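Fio sobre a execução do programa municipal de apoio ao emprego Trimance. Leitura do relatório intercalar e dos anexos. Vai por partes.

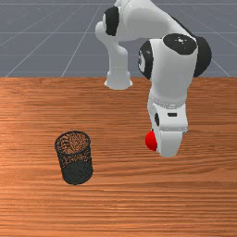

Braço robótico branco sobre tampo de madeira, imagem gerada por computador.

1/ O Trimance foi aprovado em dezembro com três eixos: formação, apoio à contratação e microcrédito. O relatório publicado a 29/05/2019 cobre apenas os dois primeiros. O eixo do microcrédito é remetido para "documento autónomo", sem prazo.

2/ O regulamento, no artigo relativo ao acompanhamento, exige relatório único para os três eixos. A separação não tem base no texto aprovado. Pode ser corrigida por aditamento, mas o aditamento tem de ir à assembleia municipal.

3/ Candidaturas ao apoio à contratação: 88 admitidas. O relatório usa "admitidas" e "aprovadas" como sinónimos na página 4 e como conceitos distintos no anexo. Admitida significa que o processo está completo. Aprovada significa que há despesa cabimentada. A diferença altera a leitura de todos os quadros seguintes.

4/ Duração do apoio: 16 meses por posto de trabalho. A obrigação de manutenção do posto termina no mesmo dia em que termina o apoio. Programas anteriores do município previam um período adicional sem comparticipação. A nota justificativa não menciona a alteração.

5/ Consequência prática: nenhum dos indicadores previstos permite saber se o posto continua a existir depois de cessar a transferência. O indicador principal é "contratos celebrados". Mede entrada e não mede permanência.

6/ Distribuição territorial. As freguesias de Drallow e Pilkington concentram mais de metade dos contratos. O relatório atribui o resultado à "dinâmica empresarial local". Falta o dado de base: o número de empresas elegíveis em cada freguesia. Sem esse denominador, a frase não é verificável.

7/ Nota sobre Pilkington: a zona industrial entrou no perímetro elegível por despacho, já depois de abertas as candidaturas. O despacho é válido na forma. A publicitação foi feita por edital na sede da junta e não consta da página do município.

8/ Formação. O eixo foi adjudicado à Hakix por ajuste direto, em 2 lotes. Cada lote fica abaixo do limiar que obrigaria a consulta prévia. Somados, ultrapassam-no. Os cadernos de encargos têm o mesmo objeto, o mesmo local de execução e o mesmo calendário.

9/ A divisão em lotes é permitida. O que a lei não permite é que sirva para escolher um procedimento menos exigente - o valor a considerar é o do conjunto. A informação dos serviços jurídicos aborda a questão num parágrafo e conclui pela autonomia dos lotes. Não diz porquê.

10/ O contrato com a Hakix prevê pagamento contra folha de presenças. Não prevê avaliação dos formandos nem certificação reconhecida. No programa eleitoral da maioria, a medida surgia como "formação certificada". No regulamento passou a "formação de curta duração".

11/ Sobre a execução financeira: o quadro-resumo apresenta a percentagem comprometida e não a paga. Compromisso e pagamento são fases diferentes da despesa. A taxa paga consta do mapa de fluxos de caixa, em anexo, e é bastante inferior à que foi lida na reunião de câmara.

12/ A oposição votou o relatório favoravelmente, com declaração de voto. A declaração pede mais verba para o eixo da contratação e não refere os lotes nem o perímetro de Pilkington. Os documentos foram distribuídos a todos os eleitos na mesma data.

13/ Pedi, por requerimento, três elementos: lista de entidades beneficiárias, mapa de empresas elegíveis por freguesia e informação jurídica completa. A lista foi enviada em PDF digitalizado, sem possibilidade de pesquisa. Os outros dois estão "em análise".

14/ Correção ao ponto 6: a concentração em Drallow e Pilkington refere-se a contratos e não a montantes. Os montantes por freguesia não foram divulgados.

15/ Próximo passo formal: apreciação do relatório na assembleia municipal. O ponto está inscrito na ordem de trabalhos sem o documento do microcrédito. Acrescento a este fio as respostas ao requerimento quando chegarem.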